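Stories > Short Fiction > The Plistard Inheritance

When his aunt died in August, Kai Kuhlmann inherited a fifth of a lake cabin, an accordion, and the right to be disappointed in his cousins in person. The will asked all five of them to meet at the cabin in Plistard and divide the contents "like adults." His aunt had met them, so this was probably meant as a joke.

He drove up in the Kolex, which had 200 thousand miles on it and a heater with opinions. By the time he arrived the cousins had already put stickers on things. Red was for Dorothea, who had brought the stickers. Green was for her brother, who had put one on the refrigerator and another on the food inside it.

"You're yellow," Dorothea said, and handed him a sheet with 11 stickers left. "We started at seven."

"You told me nine."

"We thought you'd like to sleep in."

Kai took his stickers and walked through the rooms. The good clock was red. The bad clock was green. The canoe had one of each, and from the porch came the sound of that being discussed.

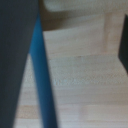 He stuck a yellow dot on the accordion, which was already his, just to get the feel of it. Then he sat down in the Granström chair. It was the ugliest thing in the house, a brown recliner his aunt had bought on installments and defended for 34 years. It had no sticker. He could feel something lumpy under the cushion.

It was an envelope. Inside were 19 letters from a man in Plemora, every one of them asking her to marry him, and every one a little shorter than the last. The first ran to six pages. The final one said, "Well?"

On the back of it, in his aunt's square handwriting, she had drafted a reply. "Ask me after the chair is paid off."

Kai read it twice. Outside, the canoe was now being offered in exchange for both clocks and an apology.

"Find anything?" Dorothea called through the screen.

"No," he said, and put a yellow sticker on the recliner, then a second one, in case the first fell off. It took him until dark to get the thing into the car. He had to leave the accordion behind - he told them it was a gesture of goodwill - and he drove home with the footrest sticking out the back like a tongue.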